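Ornthorpe repair room to stay open until April

01/02/2020 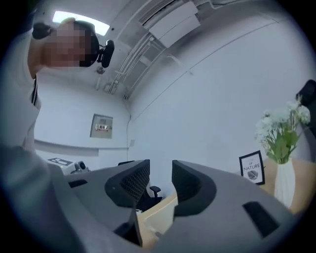 The weekly repair room in Ornthorpe will carry on until the end of April after the parish council agreed to let it keep using the old library building on Lisilden Road. The arrangement was due to finish this month, when the lease on the ground floor runs out. Sessions are open to anyone in the town and the surrounding villages, and there is no need to book for small jobs. People bring toasters, lamps, radios, bicycles and a good deal of clothing, and the mending table takes in anything from torn coats to a white shirt with two thin black stripes down the sleeve. Larger items such as washing machines are still not accepted.

The council voted on the matter at its January meeting. Members were told that 98 households had used the room since it opened and that most had come from within walking distance. A report put to the meeting said the building would otherwise have stood empty until a buyer was found. The county owns the site and has said it does not expect to complete a sale before the summer.

Under the new terms the group running the room will pay £70 a month towards heating and lighting. It had been paying nothing, although it covered its own insurance. The group said the charge was fair and that it would be met from donations and from a small grant it received last year from Skoltirel, the hardware firm on the Yeom industrial estate. Repairs will remain free, with visitors asked to pay for parts.

Some residents had written to the council about parking. Lisilden Road is narrow near the library and the bus has been held up more than once when cars were left on both sides. The council has asked visitors to use the car park behind the health centre, which has 100 spaces and is free after midday. Signs will go up at both ends of the road.

Opening hours will change slightly. The room will now open at 1pm instead of noon and close at 5pm. Electrical items must be handed in at least an hour before closing so that they can be safety tested before they go home. Anything left behind for more than a month may be used for spares, and owners will be sent a letter before that happens.

The upstairs rooms are to stay shut. A survey last autumn found damp in the back wall and a loose section of guttering, and the council said the cost of putting this right could not be justified while the building was up for sale. The side entrance, which has a ramp, will be kept unlocked during sessions.

What happens after April has not been settled. The group has looked at 2 other sites, one of them the former chapel hall at Yeom Bridge, but neither has enough sockets and the hall has no step-free way in. The council said it would look at the question again at its spring meeting, which is open to the public.

Anyone with tools, thread or working sewing machines to give away can drop them off at the library during opening hours.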